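Akero open lattice ball – orange

Product code 665. In stock, usually leaves us next morning if you order before noon.

Open plastic ball made from thin strands, looped and coiled into arcs so the whole thing is springy and full of gaps. Easy to grab. Easy to let go of. Good for hands that can't manage a solid ball, good for small kids, good for games in a hallway where you don't want a dent in the gyprock.

We've sold the Akero line since the old catalogue and it's still the one that gets reordered. The Plinel version (solid skin, foam inside) is on its own page. Different ball, different job. Please don't order one expecting the other, we do get a few of those back every May when the schools spend what's left of the budget.

What you get

One ball, orange, loose in a paper sleeve. No pump, nothing to inflate. Net bag is extra, see further down.

Colour

Orange only at the moment. It's a translucent plastic so the shade shifts a bit – more yellow where the strands stack up, closer to red out on the big loops. Same plastic all over. Had an email asking if we'd sent a faded one. No, that's the colour. If you're after the green, it's discontinued and we have none out the back, sorry.

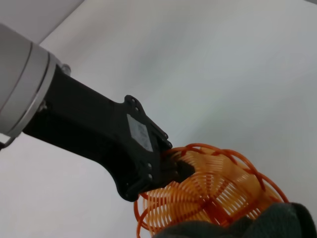

ODARD SUPPLY – Play & Therapy Equipment Department

Grip and feel

Fingers go in between the strands, so you don't need to get a whole hand around it. That's the main reason the OTs buy it. Surface is smooth and glossy, not tacky. If you want tacky, look at the Katona grip range, which has a rubbery coating and costs a fair bit more.

The outer loops are the larger ones and they take most of the knocks. Inside those the strands run close together, side by side, fanned out in sections between ribs. Little kids like running a fingernail across them. Makes a noise. You have been warned.

Gives when you squeeze, comes back when you let go. Doesn't bounce high. On carpet it barely bounces at all, on a gym floor it hops and wanders off sideways a bit, so it's a poor pick for anything where you need a true bounce.

What people use it for

Rolling back and forth across a table. Catch in pairs, sitting or standing. Threading ribbon or scarf through the gaps and pulling it out again (scarves not included, we sell a pack of 12 under Sensory). Hanging from a cord as a batting target. Pushing a finger in and lifting one-handed, which is harder than it sounds and a good warm up. One centre ties theirs to a chair so it can't roll under the heater.

Not a ball for kicking. People do kick it. Toes go through the gaps and the loops stretch out of shape, and we don't replace those.

Cleaning

Warm water, dish soap, swish it round in a tub and shake it out. A soft bottle brush gets into the middle where the strands meet. Hang it up to drain or it'll hold water in the coils and drip on your shelf. No dishwasher. No boiling water. No bleach straight from the bottle – it takes the shine off and then the fluff sticks.

Wipes are fine for a quick going over between groups but they won't reach the inside. If you're in a clinic and have a proper cleaning protocol, send it to us and we'll check it against the maker's sheet before you buy.

Storage

Hang it or give it a bin of it's own. Don't stack heavy stuff on top. It'll recover from an afternoon under the hockey bags but not from a whole summer. Keep it off windowsills too, the sun makes the plastic brittle after a while. Strands from different balls will hook into each other if you pile them in one bin. Twist gently, don't yank.

Safety

Supervise small children. Check the strands before each session, and if one has snapped, throw the ball out. Don't tape it, tape leaves sharp ends poking through somewhere else. Not for pets! Dogs go through one in minutes and the bits are nasty. Not suitable for anyone who mouths or chews equipment. Have a look at the chewables page instead, or phone and we'll talk it through.

Net bag

Drawstring, black, holds a class set. Add it at the checkout. The cord lock on the old bag was rubbish and has been changed.

Bulk and account orders

Price break at 100 balls, bigger one at 4000 for distributors. Mixed orders across the Akero range count toward the break, Plinel and Katona don't. School and hospital purchase orders welcome, put the PO number in the notes box or the invoice goes to the wrong place and everyone gets cross.

Quotes from Solveig Myklebust in the Play & Therapy office. Email is faster than phone. Tell her how many, where it's going, and whether there's a loading dock or someone has to carry the cartons up the stairs.

Shipping

Singles go in a padded bag, sets go in a carton. The balls squash a little in transit, so let them sit overnight before you decide there's something wrong with the shape. Rural addresses add a couple of days. Pick-up from our counter is free, ring the bell at the side door, parking is out front.

Returns

Unused and clean, within the usual return period, with the sleeve if you still have it. Used ones can't come back for hygeine reasons unless there's a fault. For a fault, email a photo of the broken strand plus your order number and we'll sort out a replacement.

Goes with

Katona grip ball, small
Plinel foam ball
Ribbon and scarf pack
Hanging cord with clip
Drawstring net bag, black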